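About Us

Hi, and welcome to Vornard! I'm the one who answers the phone, writes the newsletter and (on most mornings) burns the first pot of coffee. We're a small cooking school for grown-ups who never learned, or learned once and forgot, or can make exactly one thing and are sick of it. If that's you, come on in.

I started the school in the back half of an old hardware store on Dulberg Street. I had 4 students, two hot plates and a sink that drained when it felt like it. Before that I spent years cooking breakfast at a diner called Seidel, which was a great place to learn how to move fast and a terrible place to learn how to explain anything. Teaching was a whole new job. My first class was supposed to be soup and we ran so far over that people were texting home from the stockroom.

We've grown some since then! Last February we added up the sign-up sheets and found that 1,388 people have taken a class with us. A lot of them came back for a second one, and a few of them come back every season and know where the good peeler is better than I do.

What we teach

Mostly everyday food. Eggs, beans, rice, roast chicken, simple breads, a decent salad dressing, what to do with half a cabbage. We run a Breakfast Basics class that fills up first every time, then Weeknight Dinners, then a bread class that's long and slow and comes with a lot of sitting around talking while the dough rises. In the summer we do a market class, where we walk over to the Dromener farmers' market with 40 dollars per table and cook whatever we carry back. It gets a little competitive.

We don't do fancy plating and we don't do exams. You'll get a printed recipe with big type and wide margins so you can write on it, and please do write on it. My own copy of the biscuit recipe is mostly pencil at this point.

How classes work

A regular class is a single evening and costs 50 dollars, food included. Bring an apron if you like your shirt. Knives, boards and pans are all here. Tell us about allergies when you sign up and again when you walk in - I'd much rather hear it twice. If you need to cancel, call the day before and we'll move you to another date, no fuss.

Parking is behind the building, next to the laundromat. The front door sticks in damp weather, so give it a good shove.

Who comes

All kinds of people. New parents, night-shift folks, college students in their first apartment, and one retired couple who took the same egg class three times because they kept disagreeing about the butter. You don't need to bring a friend, but you'll probably leave with somebody's phone number and a container of leftovers.

If you've got a question, the contact form goes straight to me and I usually get to it after lunch.

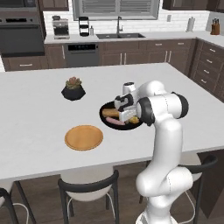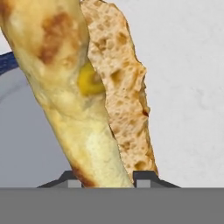
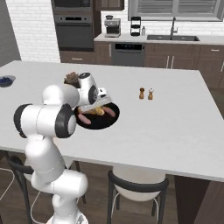 Breakfast foods: bread in the first two, sausages on the black plate in the last.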